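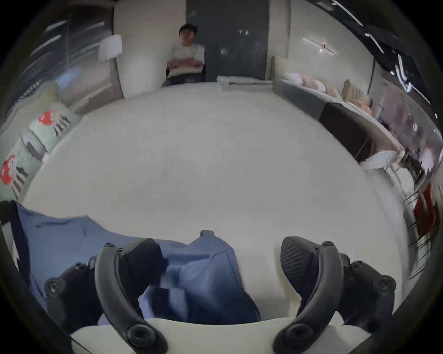 Jenano 的停火谈判又延期了,我把目前能确认的内容整理成一串,方便没跟这件事的人看。争议的核心还是 Jakis 山口由谁驻守。北方委员会现在占着山口,政府要求他们先撤再谈,他们要求先谈再撤。从十一月到现在,双方的立场在文字上改过几次,顺序问题没有动。

### 2/

先说时间。本轮谈判原定的签字日是 2025年12月5日,地点在 Fumbridge。前一天晚上政府代表团发了通知,说附件二的文本还没有得到内阁授权,首席代表 Begoña Benítez 不会签字。北方委员会的代表 Gerrit Zulu 已经到了会场,随后发表了简短声明,称己方“随时可以继续”,没有宣布退出。

### 3/

附件二写的是过渡安排。按目前流出的版本,签字后有 100 天过渡期,山口由第三方观察员看守,双方的武装人员都退到河谷以下。政府不满意的是过渡期结束后的条款,原文只写“由双方另行商定”。内阁里有人认为,这等于承认对方到期以后还能回来。我读下来,这个担心有道理,但草案里也没有哪一句写明可以回来。
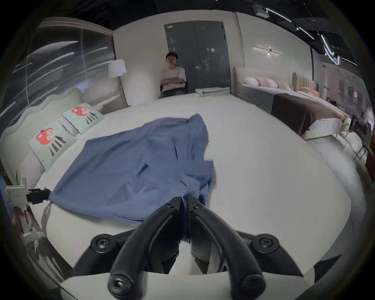
### 4/

再说议会。Aitana Salcedo 领导的联盟靠三个党撑着,其中最小的一个党只有 2 席,少了它就过不了半数。这个党的选区在山口南侧,地方选举在即,对撤军条款最敏感。Salcedo 本人公开支持签字,但一直没有把草案提交表决。议会规则并不要求停火协议必须表决,只有涉及行政边界的变更才要。附件二算不算边界变更,法律顾问们给的意见不一致。

### 5/

违反停火的数字要小心用。观察团到十一月底登记了 1,199 起事件,很多账号直接写成“交火 1,199 次”。登记表里包括鸣枪、无人机越线、设卡、扣车,也包括重复上报后还没核销的条目。按双方各自的说法,责任都在对方。观察团没有公布按责任方划分的统计,所以我也不转那几张柱状图。

### 6/

调解人 Hauke Rothe 提了一个折中办法:把附件二拆开,驻守安排先签,到期条款单列,写一个默认延长机制,任何一方不同意延长就回到谈判桌,期间维持观察员看守。政府方面说“正在研究”。北方委员会要求加一句,研究期间不得向山口增派部队。这句话如果加进去,政府目前在南侧的换防就得停下来。

### 7/

外部压力主要是钱。几个出资方把重建款和签字挂钩,山口公路的修复因此一直没开工。南边的镇子还能绕行,北边几个村的药品和燃料要靠走山路的小车队运进去,冬天封路以后会更难。之前达成的人道通道安排是临时的,每次续期都要重新谈,最近一次续期拖了 3 天才下来。
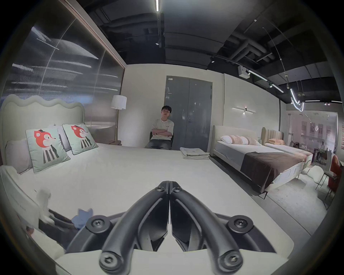
房间里的大床:白床单,浅色高床头,上缘是波浪形。

### 8/

有人问前外长 Valeriano Villalobos 会不会接替 Benítez。他上周在电台里批评过谈判节奏,但没有说自己要出任任何职务。总理办公室的回答是“没有人事变动计划”。在有正式任命之前,我不会把它当成消息来写。

### 9/

接下来可以看这几件事:内阁会不会给出书面授权;观察员看守的条款是否保留第三方指挥权;人道通道到期前有没有续签。三件事里通道最急。授权文件通常会登在政府公报上,观察团的简报则发在自己的网站,两边的措辞经常对不上,引用的时候最好注明出处。

### 10/

更正一处:我昨天写北方委员会“拒绝观察员进驻”,不准确。他们反对的是由政府提名观察员,对观察员进驻本身没有提出异议。原帖已删,截图还在流传的话请以这一条为准。下次更新等 Fumbridge 那边公布新的会议日程。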